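FOR IMMEDIATE RELEASE
Jan 8, 2019

Drirnovell Opens Sign-Ups for Its Winter Soup Swap in Tutow

TUTOW – I've been making soup for most of my adult life and I still can't cook a small pot of it. If you're the same, you know how it goes. Lentil on the first night, lentil for lunch, lentil again, and by then the whole household is asking about pizza. So I'm very happy to tell you that Drirnovell, the little cooking club I started at my own stove, is bringing the Soup Swap back this February, and it's going to be bigger than last winter's!

The idea is simple. You cook one big batch at home, pack it into one-quart containers, freeze it solid and bring it along. You go home with the same number of quarts, all of them made by other people. Last winter we traded 1099 quarts over the season (I kept the tally on the back of a calendar, and yes, I checked it twice). The split pea went first every single time. My own beet soup did not, but I'm bringing it again anyway.

This year we have 100 places, up from last winter, and there will be 3 swap evenings spread over the month. You can sign up for one or for all of them. Each place costs 20 dollars for the season, and that covers the hall, the labels and the bread. The bread is from Pesonen, the bakery on the corner by the bus stop, and they're baking a dark rye for us that I could eat with nothing on it at all.
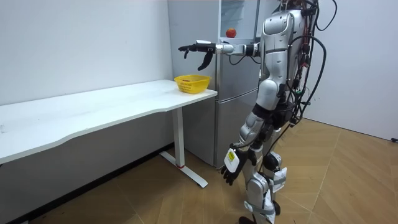
One reader of our newsletter wrote in to ask whether a soup with cream in it can be swapped, seeing as cream tends to split in the freezer, and said the potato leek she took home last year had gone grainy by the time it was warm. She's right, it can happen. My advice is to leave the cream out, freeze the base and write "add cream when heating" on the label. The same goes for noodles and rice – cook those fresh or they drink up all the broth.

A few other things I get asked a lot. Please chill your soup before you freeze it, and leave an inch of room at the top of each container. Labels need the name of the soup, the date you made it and everything that's in it, down to the celery. We'll have separate tables for meat, vegetarian and vegan soups, and anything with nuts or shellfish gets a red sticker. Chili counts as soup. Stew counts too. We argued over gazpacho last year for far too long, and I've decided it's welcome if you can bear to eat it in February.

New this season is a small recipe booklet, printed by Gurnitz, with some 20 soups from last winter's swappers. It has the split pea, a smoky tomato one, and a chicken and barley that got me through a terrible cold. Everyone who signs up gets a copy at their first swap.

Sign-ups are open now at the Drirnovell counter in Tutow and through the form on our website. Swap dates go out by email with your confirmation. If you have a spare ladle or a big cooler you could lend us, there's a box on the form for that too.

Press contact: Drirnovell Soup Swap, Tutow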